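Pavis two-arm kit – anyone else got theirs running?

lutell_fan44
Posted in May
OK so I finally got time on the Pavis tabletop package (the one with the Donlow grippers and the table-clearing software) and I am having way too much fun with it! Setup took an afternoon, most of it cables. The pick routine comes with 28 saved objects and you can teach it more by hand.

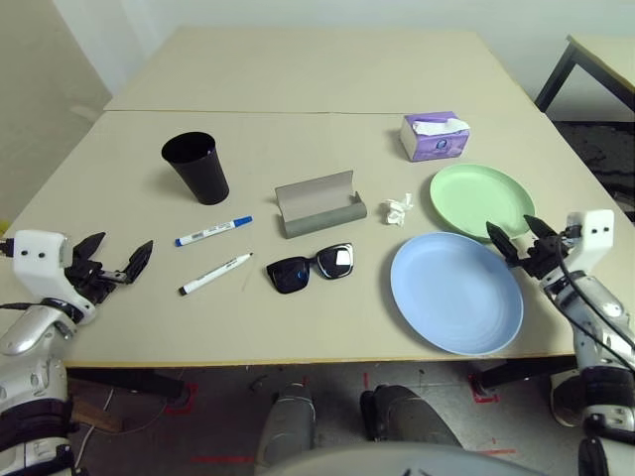

Grip planning is where this package shines for me. My old Lutell setup wanted every item lined up square, and this one is happy with things lying at an angle, like the two markers below the black cup. The open glasses case with the sunglasses in front is my favorite test, two awkward shapes close together. Next up is the light blue plate – flat stuff is hard for everybody.

prasertsri_bench
Nice! How are the fingers on plates? On mine they slide under the rim maybe half the time. I ended up buying the soft pads, 148 for the pair, and I'm still not convinced.

lutell_fan44
Stock fingers so far. I go in from the side by the rim of the green one, slow speed. Ask me again in a week.

gearbox_molly
Gonna disagree a bit on the Lutell. I've run one for almost 300 hours and it does angled parts fine if you turn on the second grasp pass. It's buried in the menus, page 44 of the manual. The Pavis looks great, but I wouldn't switch for that.

lutell_fan44
Huh, never tried the second pass. Still think Pavis is way quicker to teach though! Cup took me two tries.

Ewurabena Quansah
We have the same kit at work and I love it too, with one gripe: tissues. Ours either grabs nothing or pulls a whole wad out of the box. Have you tried the crumpled one next to the glasses case yet?

lutell_fan44
Not yet, I'm saving that for the weekend – wish me luck

prasertsri_bench
Lower the closing force before you do. The default is set for cups.

gearbox_molly
Seconding that. And post your settings if you get the plate working, I'd like to try them on mine.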